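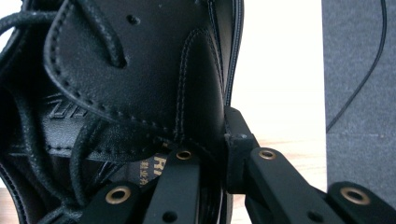

What does Prumeo do? It takes recordings made with hand-held grippers and turns them into motion data that a robot arm can be trained on.

Search this site Enter a word or phrase Go

Prumeo is a software package for preparing robot training data. It reads video and motion readings from one or two hand-held grippers, lines them up in time, works out the path each gripper took, and writes the result in a form used by learning programs. It was first written at the Mahawong workshop and is now kept up by the software firm Vero. The name covers both the command-line program and the viewer supplied with it.

Background

A robot arm can be taught a task by being driven through it many times. The usual ways of doing this are guiding the arm by hand or steering it from a second device, and both need the robot to be present. Hand-held grippers remove that need. A person carries out the task holding a tool with the same kind of fingers as the robot, and a camera on the tool records what the robot's own camera would later see.

The difficulty moves from the robot to the software. A robot arm reports its joint angles directly, while a hand-held tool has no joints between it and the floor, so its position must be worked out from pictures and motion sensors. The opening of the fingers has to be found too. Where two tools are used at once, their paths must be placed in the same set of axes, otherwise a trained pair of arms will reach for each other in the wrong place.

Early work at Mahawong used a set of separate scripts, one for each of these steps. They had been written at different times and did not agree on units or on which way was up. Prumeo began as a wrapper that ran the scripts in order, and most of them were later rewritten and taken into the main program.

Processing stages

Import. The program copies the raw files into a session folder and checks that each stream can be read to the end. A stream that stops early is marked but kept. Nothing in the session folder is changed after this stage, and all later results are written beside it.

Time alignment. Each camera keeps its own clock. Prumeo matches the streams first by their recorded start times and then by movement, comparing the turning rate measured by the motion sensor with the turning rate seen in the video. The output is placed on a common grid with a step of 33 milliseconds. Users may choose a different step, although the supplied training settings assume the default.

Path estimation. The tool's path is found from fixed points in the view, such as the edges of furniture and marks on a wall. Each pose is stored as seven numbers, three for position and four for rotation. Finger opening is stored separately in its own column, a choice that has caused some confusion among new users who expect to find it in the pose.

Joining. For two-handed work, the paths of the left and right tools are brought into one set of axes. If a camera worn on the head was also running, its view of both tools can be used as a further check.
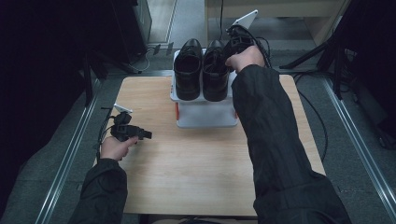
Joining is the slowest of the stages and the one most often repeated. The program looks for moments when both tool cameras see the same part of the work surface, solves for the offset between the two paths, and then tests the answer against the rest of the recording. If the error grows steadily from start to finish, one path has drifted and is sent back to path estimation with tighter limits. If the error jumps at a single moment, the recording is split there.

Export. The joined recording is cut into episodes, each holding a single attempt at the task. Cuts can be placed by hand in the viewer or suggested by the program from pauses in movement. Suggested cuts must be accepted by a person before export, and there is no setting to turn this off.

Known difficulties

Footwear, bags and folded clothing have been used as test tasks from the beginning, mainly for the trouble they give to path estimation. A black leather shoe held close to the camera can fill most of the view, leaving little of the fixed background to measure against. Glossy leather adds to the problem, as the bright patches on it slide across the surface when the tool turns and can be mistaken for fixed points. Laces bend and shift on their own and are equally unhelpful.

Prumeo deals with this by giving each point a weight. Points that move with the fingers are given a weight near zero, and during a close grasp the program leans on the motion sensor until enough background comes back into view. The method works for short grasps. During a long one the position drifts, and when the background returns the path may show a small step. The smoothing filter will hide such a step, and the manual advises users to look at the unsmoothed path before accepting an episode.

Plain tabletops are a second source of error. Wood grain gives the tracker plenty of detail, but the pattern can look much the same from one area to the next, and a match may settle on the wrong streak. Version notes describe a check that compares the match with the speed reported by the motion sensor and throws it out when the two disagree. White walls cause the opposite trouble and offer almost nothing to match.

Finger opening is estimated from the position of the fingertips in the tool camera's own view. A short calibration is made by opening and closing the fingers fully over a clear surface. The resulting curve belongs to one tool in one condition, and it should be made again whenever the fingertip covering is changed, as tape or rubber alters the outline that the program looks for. A worn covering with loose edges can shift the estimate by enough to matter when the task involves thin objects.

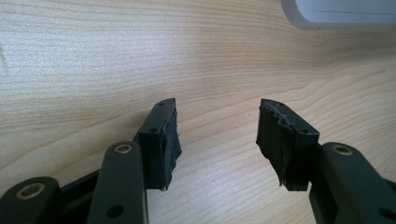

Daniyal Dhanial has objected to this arrangement, arguing that a calibration which depends on the look of the fingertips is bound to be out of date within a day's work, and that the opening ought to be read from a sensor at the pivot. In his view the software is being asked to make up for a missing part. Vero's reply, given in the release notes for December, was that a pivot sensor would add another cable and another clock to be aligned. Support for such a sensor was added as an option in the following release, and both methods remain available.

The Paltetti collection

The largest published use of Prumeo is the Paltetti collection, a set of household tasks carried out with two hand-held grippers. It contains 2,891 recordings, of which 1,271 passed every stage without being split or sent back. The remainder were released with their error reports attached, so that users could decide for themselves which to leave out. Programs trained on the full set were reported to reach for objects more reliably, and those trained on the smaller part to place them more exactly. The difference has not been fully explained. One suggestion is that the drift left in the full set acts as a kind of mild noise during reaching and does harm only when two arms must meet.

Viewer

The viewer shows all streams of a session side by side above a single time bar. Paths are drawn as coloured lines, blue for the left tool and orange for the right, with gaps where the estimate was rejected. Clicking a gap shows which check failed. The viewer can't edit a path directly. Users may only move cuts, reject spans, or send a recording back to an earlier stage with new settings, and each such action is written to a plain text log in the session folder.

Limits

Prumeo does not control a robot and contains no training code. It does not test whether a recorded movement lies within the reach of a given arm, although a separate add-on will mark poses outside a box drawn by the user. Force is not recorded at all. A firm squeeze and a light touch at the same finger opening produce the same data, which limits its use for soft goods.

See also: Hand-held gripper; Camera calibration; Imitation learning; Time alignment of sensor streams

Contact us | Copyright notice | Back to top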